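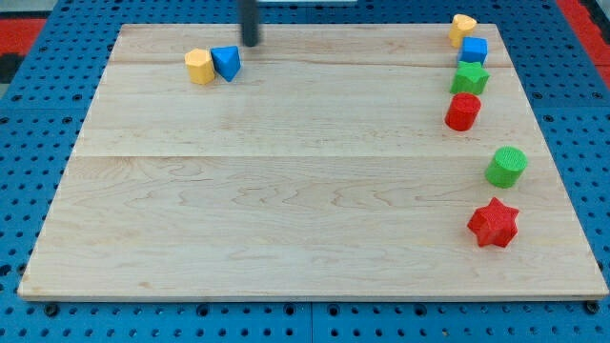

**Board surfaces for the perforated tables: request for comment**
Posted by: facilities_desk

The Adden workshop will replace the loose work boards on its perforated tables before the spring term, and members are invited to comment on the specification. The present boards are maple and have been in service for six years. The one on the blue table is typical: pale wood with faint reddish streaks, made up in planks with the seams running across it, and set directly on the perforated top. Members who build with the colored blocks, including the yellow hexagonal prisms, have reported that pieces rock when they are placed over a seam. The desk has a budget of $700 for the full set and would prefer to place a single order. Please state your reasons when replying, and keep to the subject of the boards. Storage of the block sets will be taken up in a separate thread.

---

**mrtn_oakes** wrote:

I would ask the desk to retain maple. The boards have been sanded twice during my membership and have come back flat on each occasion. A laminated sheet of the kind sold by Vundlow cannot be sanded at all. Once the surface is scratched, it remains scratched.

With regard to the seams, I do not believe they are the cause of the rocking. A seam that has been properly glued and leveled cannot be felt with a fingernail. I suggest that the desk check each joint with a straightedge before it decides to replace anything.

---

**e_kelmendi** wrote:

I must disagree with the previous post. I have supervised the Tuesday building group since April, and the joints on at least two of the boards can be felt quite easily. Tall prisms have a small base. A slight ridge is enough to disturb them, particularly when a second layer is added.

My recommendation is a one-piece top. Festik supplies a birch panel without joints, and our group tested a sample for several weeks with good results. It is lighter than the maple and can be lifted by one person.

Ermira Kelmendi
Building group supervisor

---

**tallis.r** wrote:

Could the desk confirm whether the new boards are to be fastened down? The bolts in the table top are useful for locating a board, but I am not aware of any rule about whether they should be used for that purpose. A lighter panel is more likely to slide. This was raised during the last review and was not answered.

---

**facilities_desk** wrote:

In reply to tallis.r: the boards are to remain removable, as the tables are also used for clamping work on Thursdays. Any member who moves a board is asked to return it square to the table edge. The desk will add a line on the use of the bolts to the posted table rules.

In reply to mrtn_oakes: the joints will be checked, and the results will be posted in this thread.

---

**mrtn_oakes** wrote:

I thank the desk. I would add a note on cost. Refinishing the existing boards through Mutiso was quoted to me at $80 per board, with the joints leveled and two coats of oil. A birch panel may be less expensive at first, but the face veneer is thin and will allow one light sanding at most.

I also question whether a trial of several weeks tells us very much. The maple boards looked excellent after several weeks.

---

**e_kelmendi** wrote:

The point about the veneer is fair, and I withdraw the suggestion that birch would last as long. I do not withdraw the complaint about the joints. Oil will not cure a ridge, and wood in planks will move again when the heating is turned on. If refinishing is chosen, I request that one board without seams be purchased for the building group and marked for its use.

---

**pell_h** wrote:

I support the proposal for one seamless board. I would ask that it be pale in color. The yellow pieces are easy to see on the maple, and the same cannot be said of the dark gray tops we had at the former site.

Has anyone considered felt underneath? The perforations leave marks on softer wood.

---

**tallis.r** wrote:

Felt collects sawdust and I would advise against it. Thin cork strips would serve better. I have 20 left over from another project and can leave them at the desk.

---

**facilities_desk** wrote:

Status as of 2018-11-13: the joints have been checked with a straightedge. Three boards are within tolerance and two are not. The two will be sent for refinishing, and the desk will request a price for one seamless panel in a pale finish. The cork strips are accepted with thanks. Comments on the thickness of the new panel may be posted here until the end of the month.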